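Poker set tips – putting it away so it comes out again

Quick one tonight, Griet wants the counter back by 8. A few things that work for us with a metal-edged chip case, cards, dice, all the little buttons. Most of it goes for any boxed game.

Sort before you close the lid. One color per slot, numbers facing out. Mixed stacks only if you ran out of slots, and then put the mixed one at the end where you'll see it.

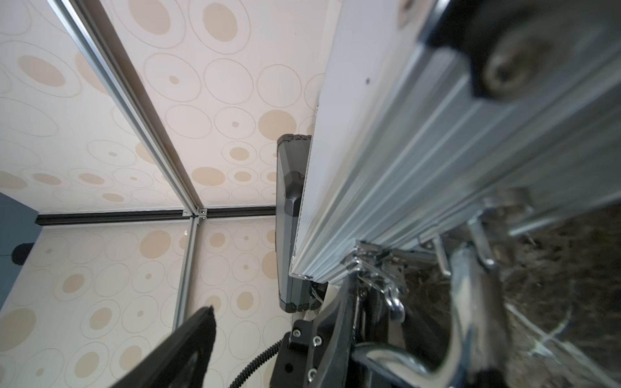
Chips pick up hand grease. Damp cloth, drop of dish soap, wipe each one, dry right away. Do not soak clay chips – Frans soaked a rack once and the paper centers went wavy. 100 chips is roughly one long podcast. Same cloth, wrung out hard, does for the wall behind. We have the cream paper with beige circles and thin gray rings, and a pale pattern like that shows chip-snack fingers fast. Dab, dont scrub. Try a low corner first.

Aluminum trim: dry microfiber for dust, old toothbrush down the grooves. No scouring pads, they leave gray streaks you can't get out. 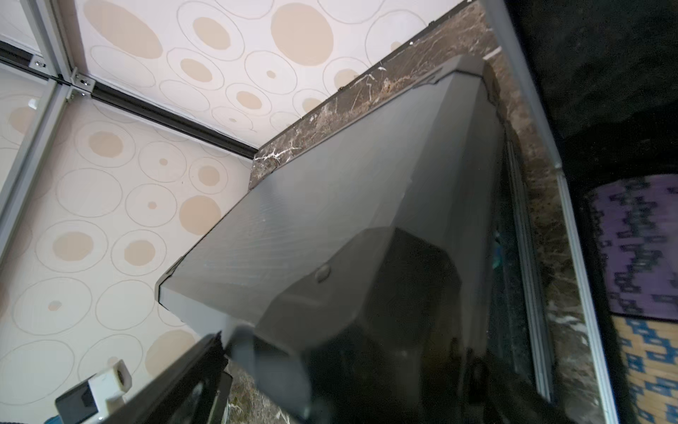 Circle wallpaper where it turns the corner. Dust this with a dry cloth, top down.

Marble under the case. Felt dots on the bottom, 4 of them, one per corner, or you get scratches from the metal. Lift, never drag. Spills – blot, plain water, blot again. No vinegar, no lemon, it etches. Coasters too, even on dark brown where you think a ring won't show. It shows.

Dice get their own slot. If the slot is too shallow a scrap of felt on top keeps them from hopping into the chips when the lid shuts.
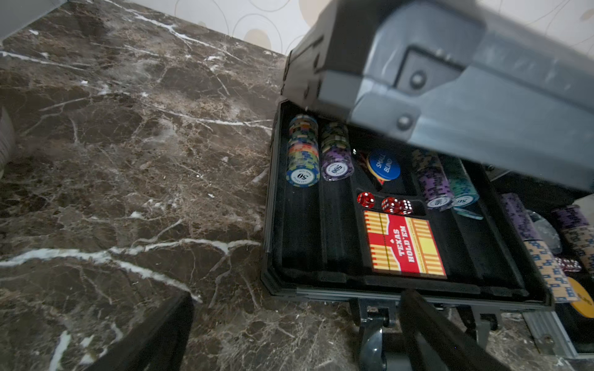

Cards last. Square the deck, rubber band is a NO, it nicks the edges. Keep them in the box or a snug paper sleeve. Count the deck before it goes in, takes a minute and saves an argument in August when the cousins come.

Velvety lining full of lint – masking tape round your fingers, sticky side out, pat pat pat. Lint roller is too wide for the slots. Vacuum only with a sock over the nozzle, and take the dice out frist. 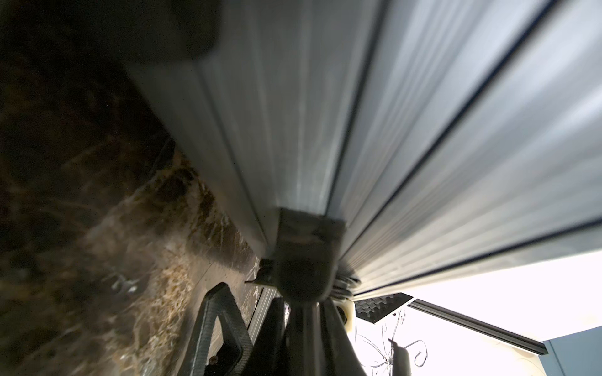 How do you get a musty smell out of an old chip case?

Empty it and leave it open in a dry room overnight with a small dish of baking soda inside. Repeat with fresh soda if it still smells. Skip the scented sprays, the foam holds on to them for months.

Latches: if one sticks, a rub of candle wax on the catch. Oil gets on the cards. Store the case flat, heavy side down, not on top of the wardrobe – a 600 chip case is no fun to catch.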